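# Flollow breakfast set: lidded saucepan, toaster and bowls

Catalog group: tabletop and small cookware. Supplied by Grorkindale. Set number 1295.

The set covers a light morning meal for one or two people. It consists of a saucepan with a glass lid, a two-slot toaster and two bowls, one green and one blue. Items are packed individually and can be reordered separately under the same set number, with the item letter added (P for pan, T for toaster, B for bowls).

## Saucepan

The pan is straight-sided, with a dark blue exterior, a flat base and a long handle in a brighter blue. A short metal connector joins the handle to the body. The lid is clear glass with a thin metal rim, and the blue center knob flares toward the top so that it can be lifted with two fingers.

Fill to no more than two thirds when simmering with the lid on. The handle adds considerably to the width of the pan - allow for it when measuring shelf depth. Turn the handle away from the front of the range during use.
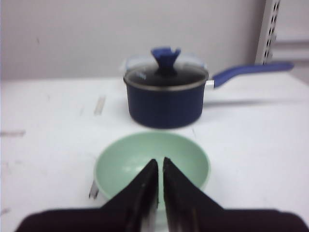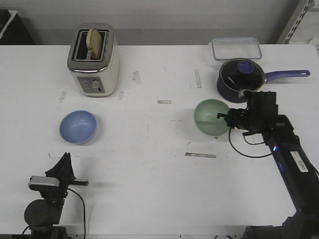 ## Toaster

Rated at 1000 watts. The browning control has 8 positions, and position 3 suits most sliced white bread. Frozen slices need the defrost setting and will take longer. Stand the toaster on a level, heat-resistant surface, clear of curtains and wall cabinets. It must not be operated under a shelf.

Body color is cream, with a metal top plate. The controls are grouped on a gray panel at the front. Wipe the body with a damp cloth after unplugging and full cooling. Abrasive pads will mark the top plate.

## Bowls

Both bowls are round and intended for cereal, fruit, yogurt and cold side dishes. Wash before first use. They are not suitable for the oven or the broiler. Replacement bowls ship in pairs, one of each color - single colors are available only on orders of up to 63 pairs, after which the Bustamante warehouse supplies mixed cartons.

## Care and storage

Hand washing is recommended for the lid. Dry the metal rim fully before putting it away. The bowls can go on the upper rack of the dishwasher. For storage, place the lid upside down on the pan with a folded cloth between the two.

## Ordering

Orders received by noon leave Bustamante the same afternoon. Spare knobs and lids are held at the Elturwood parts counter; quote 1295-P and state whether the knob screw is also required.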